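걸프빌 낭독 합숙 참가자 모집

소설을 소리 내어 읽을 사람을 찾습니다. 목소리가 좋을 필요는 없습니다. 목소리가 좋은 분들은 대체로 자기 목소리를 듣느라 줄을 놓치시더군요. 지난번 합숙에서 성우 지망생 한 분이 한 문단을 네 번 읽으셨는데, 네 번 다 훌륭했고 그날 저녁밥은 한 시간 늦었습니다.

저희는 '브라소 낭독회'라는 이름으로 모이는 사람들입니다. 긴 소설 한 권을 정해 놓고 처음부터 끝까지, 건너뛰지 않고, 돌아가며 읽습니다. 해설은 없습니다. 토론도 없습니다. 토론은 밥 먹으면서 하시면 되고, 하기 싫으면 밥만 드셔도 됩니다. 이번 합숙은 11월에 걸프빌의 옛 양조장 건물에서 열립니다. 건물 문 위에는 1831이라는 숫자가 새겨져 있는데, 난방 설비도 그 무렵 것이 아닌가 하는 의견이 참가자들 사이에 꾸준히 있습니다.

무엇을 읽는가

올해의 책은 발렌틴 비트머(Valentin Widmer)의 장편 《부카우의 겨울 시장》입니다. 강가의 작은 도시 부카우에서 소금 장수 집안이 삼대에 걸쳐 망해 가는 이야기입니다. 첫 장에서 이미 망할 것 같은데 의외로 오래 버팁니다. 거의 400쪽이고, 그중 한 장은 통째로 저울 이야기입니다. 저울 장을 맡게 되신 분께는 미리 위로의 말씀을 드립니다. 다만 작년 시험 낭독 때는 그 장에서 웃음이 제일 많이 나왔습니다. 읽은 분은 웃기려고 한 게 아니라고 하셨습니다.

책은 저희가 준비합니다. 본인 책을 가져오셔도 되지만 판본이 다르면 쪽수가 어긋나고, 쪽수가 어긋나면 옆 사람이 한숨을 쉽니다. 밑줄이 잔뜩 그어진 책도 곤란합니다. 밑줄 친 데만 유난히 힘주어 읽게 되거든요.

어떤 분을 찾는가

한글을 읽으실 수 있는 성인이면 됩니다. 사투리 환영합니다. 말이 빠른 분도 괜찮고 느린 분도 괜찮습니다. 빠른 분과 느린 분을 나란히 앉히는 것이 저희의 오랜 방침이고, 이 방침의 근거를 물으신 분은 여럿이었으나 답을 드린 적은 없습니다.

더듬는 것도 상관없습니다. 다들 더듬습니다. 특히 '부카우 상인조합 소금세 징수 규정'이 나오는 대목에서는 국어 교사 경력이 긴 분도 무사하지 못했습니다. 틀리면 그냥 그 자리에서 다시 읽으시면 됩니다. 죄송하다고 하지 마세요. 사과가 낭독보다 길어지는 일이 잦아서 드리는 부탁입니다.

환영하기 어려운 분도 적어 둡니다. 남이 읽는 동안 입 모양으로 교정해 주시는 분, 결말을 이미 알고 있다는 표정을 못 숨기시는 분, 그리고 "이 작가는 초기작이 더 낫다"는 말씀을 하러 오시는 분입니다. 초기작이 더 나은 건 저희도 압니다. 너무 짧아서 합숙이 안 될 뿐입니다.

하루 일정

아침 8시에 식사를 하고 9시 반에 읽기 시작합니다. 한 사람이 읽는 분량은 정해져 있지 않습니다. 읽다가 지치면 책을 옆으로 넘기면 됩니다. 눈을 마주치고 넘기세요. 자는 사람에게 넘기면 읽는 사람이 없어지고, 깨우는 일은 넘긴 분 몫입니다.

점심은 1시, 오후 낭독은 2시 반부터입니다. 점심 직후는 다들 눈꺼풀이 무거운 시간이라 대화가 많은 장을 배치하려고 애쓰는데, 비트머 씨가 우리 점심시간까지 고려해서 쓰지는 않은 모양입니다. 첫날 오후에는 소금 창고의 목재 상태에 관한 긴 대목이 걸려 있습니다. 커피를 넉넉히 끓이겠습니다.
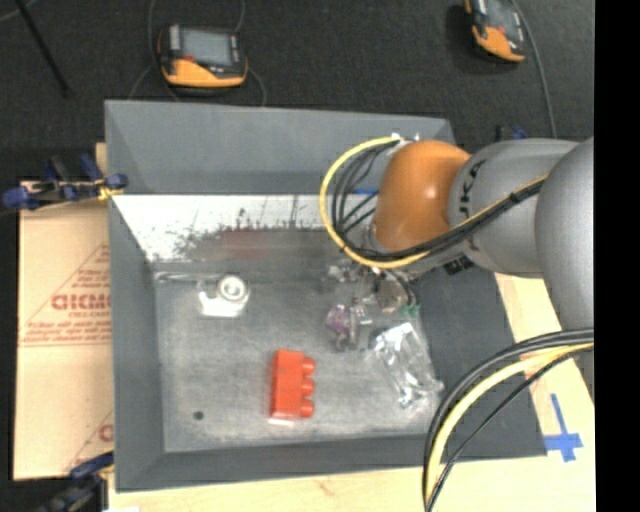

저녁 식사 뒤의 낭독은 자유 참가입니다. 불을 낮추고 읽습니다. 저녁에만 오시겠다는 문의가 해마다 있는데, 받지 않습니다. 낮의 지루한 대목을 견디지 않은 사람이 밤의 재미있는 대목만 듣는 것에 대해 기존 참가자들의 감정이 좋지 않습니다.

일요일에는 점심 전에 마지막 장을 읽습니다. 마지막 문장은 제비를 뽑아 정합니다. 예전에는 자원을 받았는데 다들 사양하는 척하느라 20분이 갔습니다.

참가 조건과 비용

합숙은 2박 3일입니다. 중간에 들어오거나 나가실 수 없습니다. 급한 일이 생기면 물론 가셔야지요. 다만 "주말에 결혼식이 하나 있는데 잠깐만 다녀오면" 하는 것은 급한 일이 아니라 일정입니다.

참가비는 없습니다. 숙박과 식사는 브라소 낭독회 회비에서 냅니다. 걸프빌까지 오시는 교통비는 각자 부담하시고, 침구는 있으나 베개가 납작하니 베개에 까다로운 분은 들고 오세요. 방은 둘이서 한 방을 씁니다. 코를 고시는 분은 신청서에 적어 주세요. 안 고신다고 적은 분들끼리 묶었다가 아침에 난처했던 적이 있어서, 올해부터는 '가족의 의견' 칸을 따로 두었습니다.

식사는 옆 건물의 식당 '나(Na)'에서 맡아 줍니다. 간판에 두 글자뿐인데 주인도 뜻을 모른다고 합니다. 채식이나 알레르기는 미리 알려 주시면 맞춰 드립니다. 양파를 싫어하는 것은 알레르기가 아니며, 주방장도 그 점에는 완강합니다. 수프는 매끼 나옵니다.

녹음에 대하여

낭독은 처음부터 끝까지 녹음합니다. 녹음본은 참가자끼리만 나누고 공개하지 않습니다. 기침 소리, 의자 끄는 소리, 누군가 사탕 껍질을 아주 조심스럽게, 그래서 아주 오래 까는 소리까지 다 들어갑니다. 녹음을 원치 않는 분은 신청할 때 말씀해 주세요. 읽지 않고 듣기만 하는 자리로 안내해 드립니다. 듣는 자리는 세 석뿐이고 난로에서 가까워서 해마다 제일 먼저 찹니다.

신청 방법

걸프빌 시립도서관 안내대에 비치된 신청서를 써서 그 자리에 내시면 됩니다. 전화로 이름만 남기신 분은 접수된 것이 아닙니다. 신청서에는 이름과 연락처, 코골이 여부 외에 다음 두 가지를 적어 주세요.

끝까지 읽지 못하고 덮은 책 한 권과 덮은 쪽수.
소리 내어 읽어 본 마지막 글. 과자 봉지 뒷면도 됩니다.

자기소개서는 필요 없습니다. 붙여서 내시는 분이 꼭 있는데, 저희가 궁금해서 읽기는 읽지만 선발에는 쓰지 않습니다. 신청자가 자리보다 많으면 처음 오시는 분을 먼저 모십니다. 여러 번 오신 분들은 서운해하지 마시고 내년에 다시 신청해 주세요. 내년 책은 더 깁니다.

자주 받는 질문

작가가 직접 오느냐는 질문이 많습니다. 초대장은 보냈습니다. 비트머 씨는 자기 책을 소리 내어 듣는 일만은 피하고 싶다는 정중한 답장을 보내오셨고, 저울 장은 줄여 읽어도 된다고 덧붙이셨습니다. 줄이지 않습니다.

휴대전화는 꺼 두시면 되고 걷지는 않습니다. 한번 걷어 봤더니 보관 상자 안에서 누군가의 알람이 오후 내내 울렸습니다. 주차는 양조장 뒷마당에 하시되 거위가 있으니 문을 꼭 닫고 내리세요. 거위는 이웃집 소유이고, 차에 관심이 많습니다.

아이를 데려와도 되는지도 물으십니다. 합숙은 어렵지만 봄에 하루짜리 어린이 낭독 모임이 따로 있습니다. 그쪽은 책도 얇고 간식도 더 좋습니다. 어른들도 따라오시면 뒷줄에서 들으실 수 있습니다.

선발 결과는 신청서에 적어 주신 연락처로 개별 안내해 드립니다. 글씨를 알아볼 수 없어 연락을 못 드리는 경우가 있으니 숫자 1과 7은 구별해서 써 주세요.

브라소 낭독회 드림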